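The Meeting After the Meeting

I've worked for seven companies in my life, and in every one of them I learned more in the hallway than I ever did in a conference room. You know the moment I mean. The meeting ends, everybody gathers up their laptops and coffee cups, and then two people hang back by the door and start talking in a slightly lower voice. That's where you find out what people thought of the plan they all just nodded along to.

I used to think of this as a harmless bit of office theater. Then I spent a good part of last winter visiting Derkura, a company that makes scheduling software for dental practices, and I started to see how much it costs.

Derkura has its head office in Brastley, above a tile showroom, and it had invited me in to write about how it was growing. The growth was real. They had just bought a smaller outfit over in Doltden and were trying to turn two teams into one, with all the awkwardness that brings (two sets of holiday rules, two opinions on whether you're allowed to eat at your desk, one very heated discussion about fonts). Everyone was lovely to me. Everyone also told me, usually in the parking lot, that the merger timetable was never going to work.

I asked whether they'd said so to the people who'd drawn it up. I got a lot of shrugs! One woman on the support team said she had thought about raising it and then decided that somebody more senior must already know. I heard that same line, nearly word for word, from a person in sales and from a manager two levels above her. They were all assuming the worry had been dealt with higher up, and it hadn't been, since higher up had never heard it.

So the timetable slipped, of course. It slipped in December, with customers waiting and half the office trying to leave for vacation, and the leadership team was shocked. I sat in on the call where they worked out what had gone wrong, and what struck me was how hurt they sounded. They'd asked for feedback. They had asked at every single meeting! "Any concerns?" the boss would say at the end, with one hand already on the lid of his laptop.

I have done that. I managed a team of 20 people once, before I wrote for a living, and I closed every meeting with "Any questions, any worries, anything at all?" and then left a pause just long enough to pick up my pen. I thought I was being open. My team thought it was a way of saying goodbye, and they answered accordingly.

There's a big difference between allowing people to disagree with you and making it an ordinary thing to do. Most offices manage the first part. You won't be fired for speaking up, the door is technically open, there's a suggestion form on the intranet with a friendly picture of a light bulb. But think about what it feels like to be the only person who speaks. You've listened to forty minutes of agreement, people are hungry, and now you're going to be the one who drags it all out again? I wouldn't, on most days. I'd go and tell my friend by the elevator.

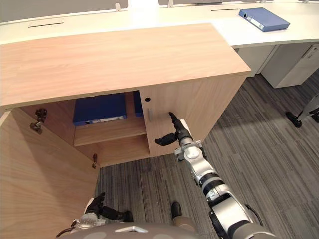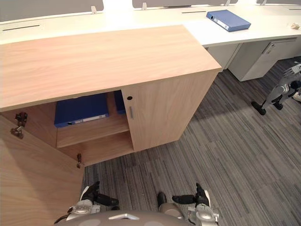 What Derkura did next is the part I keep bringing up at dinner parties, to the delight of everyone around me. They moved the question. That's very nearly all they did. Instead of asking for concerns at the end, the person running the meeting now asks at the start, before the plan has been presented in full, and asks it in a different way: "What's going to go wrong with this?" The plan has been sent out the day before on a single page. Everybody writes down one answer, on paper, in silence, and then they go around the table and read them aloud. You can't pass. You're allowed to be wrong, and you're allowed to be petty, but you have to have something on your piece of paper.

I sat through the first of these and it was excruciating. I'm not going to pretend otherwise. People giggled. Somebody wrote "nothing," was told that wasn't an option, and changed it to "the parking." There was a long silence while the head of product read out a comment he had plainly expected to come from someone else. But by the third one I went to, it had gotten much quicker, and the tone had changed as well. People were disagreeing with the page on the table and leaving each other out of it. The junior people were often the best at it, I suspect because they're the ones who actually have to click the buttons.

And the parking, by the way, really was a problem. The Doltden team was being asked to drive over twice a week, and there were nowhere near enough spaces, so they were arriving late and annoyed to every joint session. It had been going on for weeks. The fix took one phone call to the tile people downstairs.

Now, I can hear the objection, because I made it myself. Doesn't this just turn into a complaining session? I put that to a few of the managers, and they were pretty frank. It can. The first month, they said, was heavy going, because there was a backlog. If you've spent years not asking, you can't expect to ask once and get a tidy little list. You're going to hear about the heating. You're going to hear about a promotion that went to the wrong person three years ago. Their advice was to let it come, write it down, and answer it, even when the answer is no.

That last bit matters more than I'd realized. A worry that gets a clear "no, and here's why" does surprisingly little damage. People grumble and move on. A worry that disappears into a notebook is the thing that sends everyone back out to the hallway. Derkura now keeps a running page of every concern raised and what was decided about it, and anyone in the company can read it. When I last looked, a fair number of the entries said "We're not going to do this." I found that oddly cheering.

I should say it hasn't worked everywhere. I know of a design studio, Cavalcanti, that tried something along the same lines and dropped it inside a couple of months. I went to see them too, expecting to find some fault in how they'd set it up, and the setup was fine. The trouble was that one of the partners argued with every slip of paper as it was read out. He was very charming about it! He had a good reply to everything. But after you've watched five colleagues get cheerfully flattened, you write down "the parking" and keep your real opinion for the ride home. When I asked him about it, he told me he'd been trying to show he was listening.

I felt for him, because silence is hard when you're the boss. You know more about the plan than anyone else in the room, you've already thought of half of these objections, and it would save so much time to say so. The Derkura managers have a rule that whoever owns the plan can't speak until everyone has read. They can take notes. One of them told me she sits on her hands, and I assumed that was a figure of speech until I saw her do it.

If you want to try this where you work, I'd start smaller than you think you need to. Pick one regular meeting, ideally one where the stakes are low and the people already like each other well enough. Send the plan ahead on one page, and keep it to one page, because a twelve-page deck is its own way of telling people not to comment. Use paper, or at least something that everyone fills in at the same time. Go first yourself if you're the most senior person there and it isn't your plan, and make your answer a real one. I've seen a leader open with "I worry we might be too successful," and you could feel the whole table relax back into uselessness.

And then give it longer than feels reasonable. The people you most want to hear from are watching what happens to the person who goes before them, and they may want to watch it happen a few times.

I went back to Brastley a little while ago to see how it was all holding up. The two teams have been properly combined, the font argument is still going, and they'd had to push back another deadline, though this time the customers were told well in advance. After the morning session I hung around by the door out of habit, pretending to look for my gloves. Two people had stayed behind and were talking in a low voice, so naturally I leaned in. They were deciding where to get lunch.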